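Site visit: Berkotach office fit-out, second floor
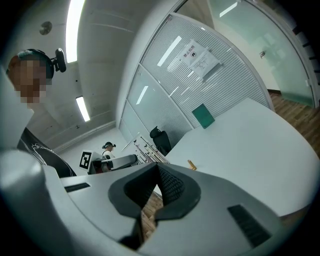
Ceiling lights reflected in the glass partition, with the blinds behind it.

The Berkotach building was opened to visitors on May 5, 2021, for one afternoon. I went for the partitions. Our own offices are due for new ones in November, and the Trirance system installed here is on our short list of two.

Gilang Wuisan, who managed the fit-out, met the group of 11 at the stairs and took us through the second floor room by room. The floor was a single open hall until the renovation. It is now divided by glass walls with thin vertical frames between the panels. Horizontal white blinds line the glass on the inside, with the slats set close together.

Privacy was the first question from the group. With the slats closed, the rooms we tried were adequately screened from the corridor. With the slats tilted, a seated person could be made out from one side and not from the other. Wuisan said the tilt direction had been agreed with the tenant before delivery and is the same throughout the floor. The blinds are worked by hand. A motor option was priced and dropped.

Lighting gets less attention in the project notes than it should. The fixtures are long fluorescent strips under a pale ceiling, and they were kept from the previous layout. The result is even light on the desks and strong reflections on the glass. From several standing positions I had bright bars across the panels at eye level. Seated, the effect was much weaker. A visitor from Gulyás asked about an anti-reflective coating. It is available, but adds a charge per panel, and Berkotach did not take it.

Sound was better than I expected. Two people talking at normal volume in a closed room could be heard outside as speech, but I could not follow the words. The weak point is the joint at the ceiling, where a compression strip is fitted by hand. One room had been redone after the first inspection. Wuisan did not have test figures with him and has promised to send them.

The brown wood floor was laid before the partitions went up – the reverse of what Cestov, the other supplier on our list, recommends. Moving a wall later would leave screw holes at intervals of 200 mm. The bottom track allows for 100 mm of cable space, enough for our purposes.

Still open for us: the coating price, the sound figures, and whether the blinds can be replaced without removing the glass. The last point was put to Wuisan twice and he is checking with the installer.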